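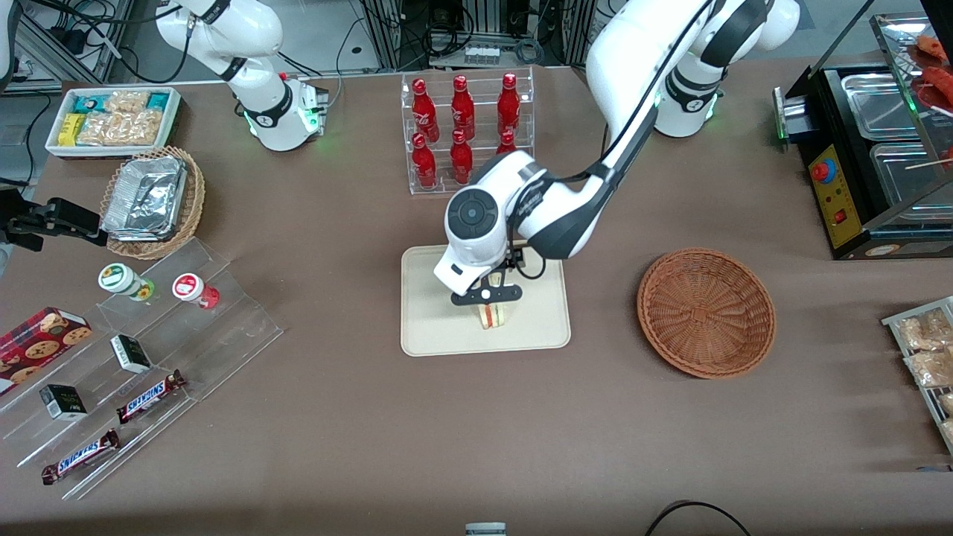 Review: the Tetari folding kneeler, after a summer of old churches

Search this site
Go

I bought the Tetari in June, right before a week of visiting country churches, and I've become a little evangelical about it (sorry). If you like looking at brasses, floor slabs, carved bench ends or anything else that medieval people put down at shin height, you'll know what a stone floor does to your knees. I'm 5 foot 3 and not heavy, and I still used to come home limping.

It's a padded board with two fold-out legs. Flat, it's a kneeler. Flip it over and it's a low stool, just the right height for sketching a font or reading a worn inscription without craning. The hinges are stiff at first – mine needed a few days – but now they snap open with a lovely solid click that everybody in the nave turns around to hear.

The feet are soft rubber and left no marks on tile or slate. I still ask before using it on a brass or a ledger stone, and so should you. The pad cover zips off and goes in the wash. Mine has been through twice, once after candle wax, and the wax came out!

I tried two others before this. The Morikawa is beautifully made but has no stool side, and the Nisex is so light it skids when you lean over to get close to a carving. The Tetari sits still. I spent most of an hour on it copying the names off a bell ringers' board, 86 of them, and stood up without a groan.

Gripes? The carry strap is too short to go over a winter coat. The only color is a rather loud green. And the instruction sheet is tiny, though you hardly need one.

My friend Somtochukwu Jibrin borrowed it for a day of rubbing brasses and has already ordered her own. I'm taking mine back to the same churches next year, starting with the one with the misericords, where I ran out of daylight.

Posted August 20, 2022

This site uses cookies to remember your settings. Accept | Find out more

Contact | Copyright Tolis Church Notes | Back to top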